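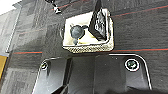
Vol. 16, Issue 2

Home | News | Projects | Facilities | Archive | Contact

Household Chores by Machine: Where the Work Stands

Members of the Cosuswood technology circle have asked whether a machine can now be trusted to tidy a room. The question was taken up at the June meeting, and this item sets out the position for those who were unable to attend. The short answer is that single steps are going well and whole chores are not.

Trekis, the tidying project based at our Escobar site, works with small goods of mixed shape in open trays, baskets and wire shelving. A trial begins with one item to be lifted and set down in a named place. In the most recent round, the arm completed 24 of 33 such moves without help from the operator. Most of the failures were recorded at the moment of grasp, when a finger pushed the item aside before it could close.

Soft goods remain the harder case. A stiff box presents the same edges each time it is approached, while a plush toy changes shape when it is touched and may come up together with whatever lies under it. 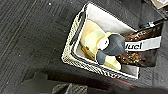

A person sorting a basket will feel this at once and shake the lower item free. The arm has no such habit. Operators at Escobar have therefore asked for a slower lift, with a pause just above the rim so that the load can be checked. The change adds time to every move and has not been welcomed by all members, but it will stay in place for the next round.

Shelving raises a separate matter. Lifting an item from a lower shelf means reaching in under the shelf above and between the posts, and a pile gives the fingers few clear places to enter. Stored goods also lean on one another. When one is drawn out, its neighbors may shift, and the plan made a moment earlier no longer holds.
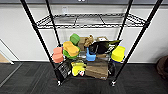

What Members May Expect

The Birex shop-floor group has reported similar findings from its parts bins. Where goods arrive one at a time and face the same way, its equipment runs for a full shift. Where they arrive in a heap, a worker is still assigned to the station. The group does not intend to change that arrangement this year.

For the home, the circle advises patience. Putting a sponge back on a shelf is a fair test for present equipment. Deciding which sponge belongs there, and in what order a crowded shelf should be cleared, is a longer piece of work. 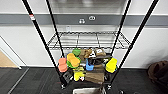 The next round will keep the same shelving and will score the clearing of a complete shelf as one task. A dropped item will count against the result even if it is later recovered. Members who wish to observe should write to the Cosuswood office, as space at Escobar is limited to 16 visitors.

This site uses cookies to remember your settings. By continuing to browse, you accept our cookie policy.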